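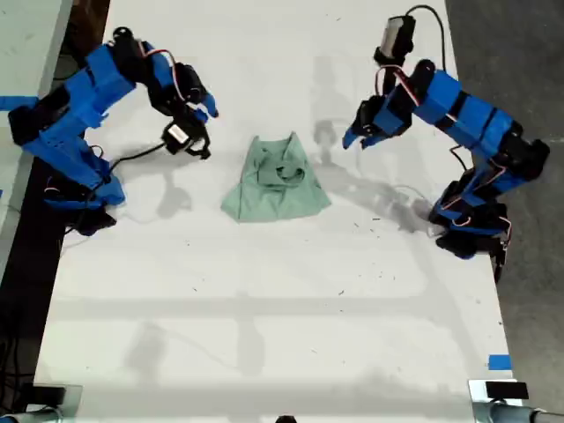 Figura 1. Paño verde menta arrugado sobre la mesa blanca.

Doblado y guardado de paños de limpieza en el taller
Memoria del proyecto de grupo, segundo curso
22 de febrero de 2023

1. Punto de partida

En el taller Pileck se usan paños de tela para limpiar las mesas al final de cada sesión. Hasta diciembre se guardaban hechos una bola en el cajón de abajo, junto al papel de lija. El cajón no cerraba bien y los paños limpios se mezclaban con los usados. El grupo se propuso buscar una forma de doblarlos que cualquiera pudiera repetir y que permitiera guardar todos los paños en una sola caja.

El taller tiene 28 paños de algodón, comprados a la tienda Trora, y la caja disponible es una Fahy de plástico con tapa.

2. Método

Se probaron tres maneras de doblar:

a) En cuartos: por la mitad a lo largo y por la mitad a lo ancho.
b) En tercios: dos pliegues a lo largo y dos a lo ancho.
c) Enrollado: un pliegue por la mitad y después un rollo.

Todas las pruebas empezaron con el paño arrugado. Al principio lo dejábamos ya extendido, pero así se perdía la parte más lenta, que es encontrar las esquinas. Un paño amontonado, con la punta hacia arriba y un pequeño bucle retorcido entre los pliegues como el de la figura 1, obliga a abrirlo antes de poder hacer nada más.

Cada prueba se anotó en una hoja con la manera de doblar, el tiempo y si hubo que empezar de nuevo. En total se hicieron 600 dobleces repartidos por igual entre las tres maneras. El tiempo se midió con el cronómetro Pesix del laboratorio de física.

3. Resultados

El enrollado fue lo más rápido, pero los rollos se deshacen al sacar el de al lado. En tercios el paquete queda más firme y se puede colocar de canto. En cuartos queda demasiado ancho para la caja y hay que apilarlo, con lo que siempre se usan los mismos paños de arriba.

Colocados de canto y doblados en tercios caben 24 paños en la caja. Los otros cuatro se dejaron en uso, colgados en la barra junto al fregadero, y desde entonces el cajón cierra.

Hubo que empezar de nuevo sobre todo cuando el paño tenía un bucle retorcido en el centro. Si se tira de una esquina sin deshacerlo, el primer pliegue sale torcido y los siguientes también. La mejora más clara vino de sacudir el paño una vez antes de ponerlo en la mesa. Esas pruebas se apuntaron aparte.

4. Problemas

Las mesas blancas del taller tienen roces y motas. Antes de cada tanda conviene pasar un trapo seco, porque el polvo de lijar se pega al algodón. En la segunda semana no lo hicimos y hubo que lavar los paños otra vez.

También se perdió una hoja de datos y esa tanda se repitió entera.

5. Propuesta

Doblar en tercios, guardar de canto con el lomo hacia arriba y coger siempre del lado izquierdo. Los limpios entran por la derecha. Hemos pegado las instrucciones por dentro de la tapa. Queda pendiente probar con las bayetas de microfibra, que son más pequeñas y resbalan.

Comentarios (3)

taller_b: ¿Lo habéis probado con paños planchados? En el nuestro se doblan mucho mejor, aunque nadie quiere planchar.

lunaroja: Lo de guardar de canto lo hago con las camisetas. No se me había ocurrido para los trapos.

mesa4: Falta la tabla de tiempos, ¿la vais a subir?

Relacionados

Etiquetas para los cajones de tornillería
Cómo ordenar el armario de pinturas
Inventario del taller: 1312 piezas
Reparación de una banqueta coja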